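Voyle seed sprouter review: four months of sweet potato slips

4 min read
Last updated 30 May 2023

I grow sweet potatoes every year, and every year I make a mess of starting the slips. Jars on the windowsill, toothpicks, slimy water, the works. So when my neighbor Nia Edwards told me she'd bought a Voyle heated tray and was drowning in slips by March, I ordered one the same night (and yes, I paid for it myself).

It's a shallow tray with a heat mat built into the base, a clear lid and a dial with two settings. You lay the roots on their sides in damp potting mix, put the lid on and wait. I tried four roots the first time, two orange ones from the farm stand and a couple of purple ones that Emrys Gronow gave me at the seed swap.
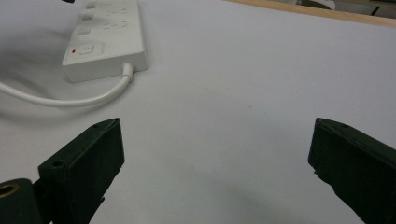 The orange ones took off! I had shoots long enough to twist off well before my jars have ever managed it, and they rooted like crazy. The purple ones sulked on the low setting, so I bumped them up to high and they finally got going. I do wish there was something in between – high dries out the mix fast, and I was watering every morning.

My other gripe is the lid. It's too low for slips once they get growing, so you either prop it open with a clothespin or take it off and lose the warmth. My old Kolo tray had a nice tall dome but no heat at all, so I guess you pick your annoyance.

Cleaning is easy, just a wipe and a rinse of the liner. The cord is on the short side. I'd buy it again for sweet potatoes, and I'm trying ginger in it next. If you only want a handful of plants, stick with a jar and save your money.

Contact | Copyright Grullus Garden Notes | Back to top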